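I finished Benedito Pimentel's *Lodgers by Season* in November, and I have been going back over the appendices since. The book is a study of lodging houses in Urkham, a river port with a large seasonal workforce, and of the men and women who rented rooms in them by the week. It was published by Texier in a print run of 2,000 and then went out of print. The copy I have is the Bronum reissue, which has a new index and a worse binding.

I read it for the method. Most of what gets said about the book concerns the stories in the middle chapters, and those are good, but the part I expect to use is the way Pimentel records who knows whom in a house where the residents keep changing.

## What the book covers

Pimentel lived in 3 lodging houses, one after the other, and paid rent in all of them. He worked mornings at a rope warehouse near the docks. He told the landlords what he was doing and told the lodgers when they asked, which he says in the preface was less often than he had planned for. The field notes were typed up in the evening from memory, with a separate sheet for each house.

The main claim is about what he calls "carried standing." A lodger who comes back for another season doesn't start over. Some of the standing they had before is held for them by people who stayed, and it can be seen in small things: where they sit at supper, whether they are asked to pay the coal deposit, who may interrupt them. Pimentel argues that this standing is kept by the house and not by any one friend. It survives even when all of the lodgers who knew the returning person have left, as long as the landlord or the cook is still there.

That is a narrow claim, and he keeps it narrow. He doesn't extend it to prisons or barracks, although a lot of later writers have done that on his behalf. 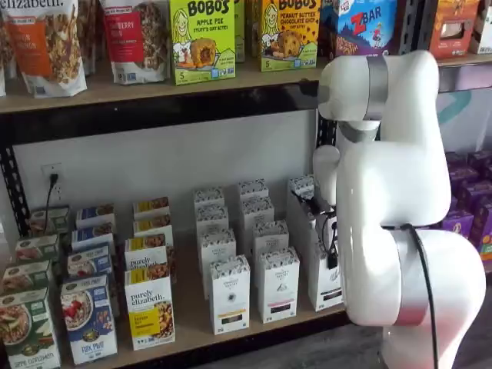

Did Pimentel interview the lodgers? Only toward the end of his stay in each house, and only those who had been there longer than he had.

The interviews are short. They follow a fixed list of prompts, printed in the first appendix, and the prompts are mostly about other people: who sat there before you, who told you about the deposit, who would you ask for a loan of a coat. He wanted reports on the order of the house from people who had learned it. Newcomers were observed and not interviewed, on the theory that asking them about the rules would teach them the rules.

I am not fully convinced by that last step. A newcomer who is being watched by a man who types every evening is also learning something. Pimentel gives it one paragraph and moves on.

## The coding scheme

The second appendix sets out how the notes were coded. Each event on a house sheet gets a place (table, stairs, yard, kitchen), a pair of people, and a direction. Direction is the useful part. If A gives way to B on the stairs, the entry runs from A to B. If neither gives way and there is a pause, the entry is marked flat. Flat entries pile up around new arrivals and thin out after a couple of weeks, and Pimentel uses that to date the point at which a person has been placed.

There are 2 problems with it.

The first is that all the coding was done by Pimentel, from his own notes. There is no second coder and no check on agreement. He says so plainly, and he printed a few pages of raw notes so that the reader can try it. I did. My codes matched his on the table and stairs events and drifted badly in the kitchen, where there are usually more than two people present and the pair has to be chosen. He always picks the pair that includes the cook. That may be right for these houses, but it builds the cook's importance into the data before the analysis starts, and the cook's importance is one of the findings.

The second is the yard. Yard events are underrecorded in winter for the obvious reason, and the tables don't adjust for it. The Bronum edition adds a footnote on this. It isn't signed, so I can't tell whether it comes from Pimentel or from the editor.

## The Prunitz chapter

Chapter 3 of the second part moves to Prunitz, upriver, where Pimentel had access to the account books of a house that had already closed. No living residents were traced. He reads the books for deposits waived and deposits charged, and treats a waiver as a trace of carried standing.

It is the weakest chapter as evidence and the one I liked best. The ledger was kept by several hands, and he works out from the handwriting when the clerk changed. Waivers for returning lodgers drop right after the change and then recover slowly. If standing were simply a matter of having been there before, a new clerk with the old books in front of them could have looked it up. The drop suggests that they didn't, or that the entry in the book didn't count for much by itself.

A plainer reading is available – the new clerk may have been told to bring in more cash. Pimentel mentions the house's debts in passing but doesn't put them in the same table as the waivers. I would like to see that table. The totals he prints are by year, and the change of clerk falls in the middle of one, so it can't be rebuilt from the book.
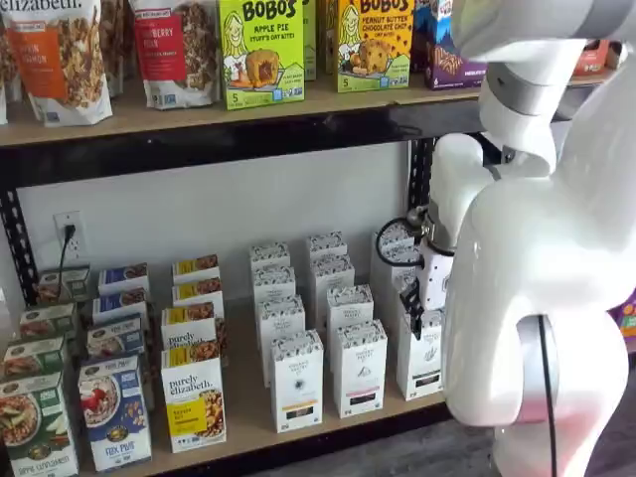

## Notes on the two editions

The Texier edition has the floor plans as foldouts. Bronum reduced them to fit the page, and the room numbers on the second Urkham house are close to unreadable. If you plan to follow the stairs analysis, which depends on who lives above whom, try to find the older copy in a library.

The page numbers differ from the Prunitz chapter onward. Anything that cites the book by page needs the edition named, and a lot of articles leave it out. I have been citing by chapter and section, which works in both.

The Bronum index lists "coal deposit" and "deposit, coal" with different page ranges. The second one is correct.

I plan to recode the printed note pages with the kitchen pairs picked by a fixed rule, probably first speaker and first person to answer, and see how far the cook falls. The sample is small – about a dozen pages – so it won't settle much. I will post the sheet when it's done.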